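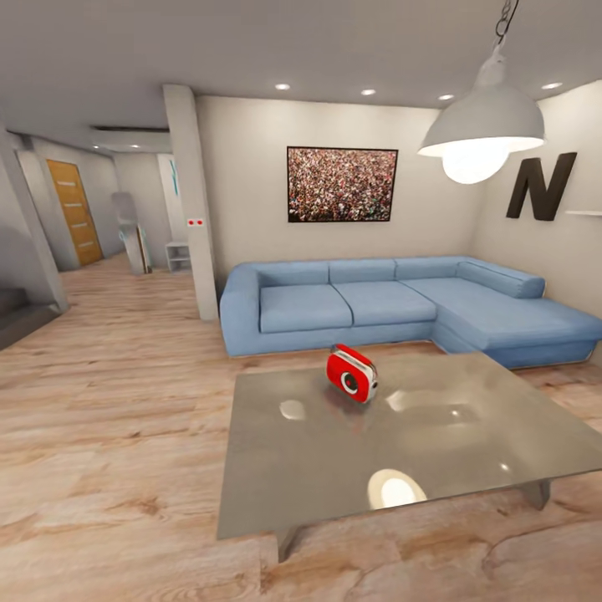 So on 12/2/25 I finally got to the Pellorar open day, with a shopping list and a budget that has to last until June! Maricruz Montes showed me round and let me ask all my money questions (there were plenty). They try every job in a simulated living room first, tidying and fetching off the coffee table, before they spend on hardware. The Sekico arm is $2,547 and the gripper is another $900, ouch, and delivery takes 8 weeks. I'd forgotten to budget for spare fingers, so that went on the list too. I'm asking Maluleke for a quote on the same setup before I order.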